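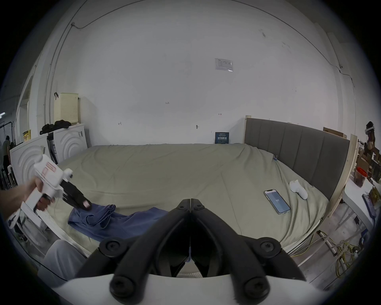 Progress report to the Dalsgaard Fund
Project: Clarnance student folding team
Submitted by: Remo Bortolotti, team coach
Date: 27/02/2018

We are past the halfway mark of the grant and I'm very happy to tell you how it is going! When I wrote to you in September we had one pair of hand-held grippers, a bed, and a group of students who had never recorded a demonstration in their lives. Since then they have recorded 2,643 of them, and 557 have gone through our second review and into the training set for the Kastov entry.

What the students do

Each student picks up a gripper in each hand and folds cloth on the bed using only the black fingers. It is harder than it sounds (I have tried, and I was slower than every one of them). Most of the first month went into pinching a single layer by the edge without dragging the rest along. Once they had that, the folds came quickly, and the team now argues about the best order of folds the way other kids argue about soccer.
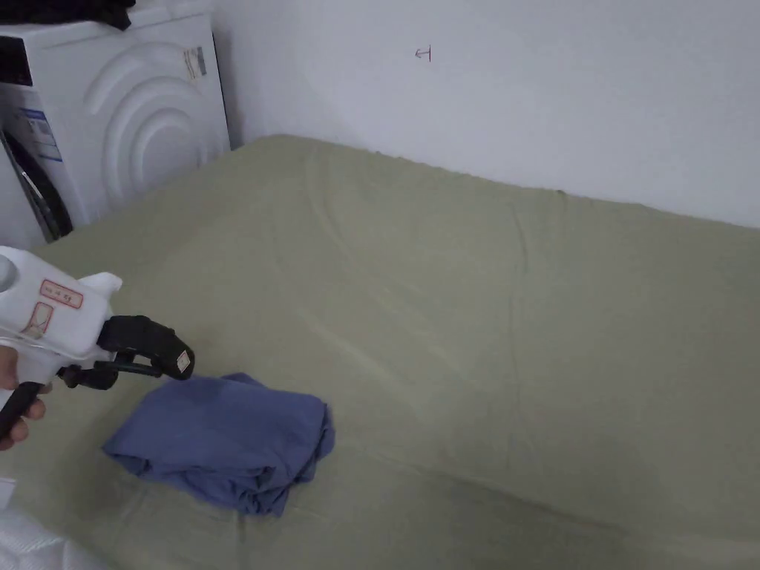

Folding practice with a blue cloth on the green sheet.

Ermanno Serra took over the review work in the fall and has made it much better. Every recording gets watched by a student who didn't make it. They mark where the grip slips, where the hands cross, and where someone stops to think. We lose a lot of recordings this way — far more than I expected — but the ones we keep are good, and the students have become careful judges of their own work.

What has been slower

Our practice model, which the team named Pukon, can handle the first fold of a flat cloth. It still has trouble when the cloth starts out crumpled. In our last test of 100 attempts from a crumpled start it finished 30. The students were thrilled with that number, and so was I, but the Kastov rules begin every round with a crumpled cloth, so we have plenty left to do.

Spending

We are inside the budget on every line except spare finger pads, which wear out faster than planned. I would like to move a small amount over from travel to cover them and will send the form separately.

Next steps

More recordings that start from a messy pile, a second kind of cloth, and a full practice round under competition timing. Two of the older students have also asked to teach the gripper basics to the new members, and I said yes right away. You are very welcome to come and watch a session — and to try a fold yourself!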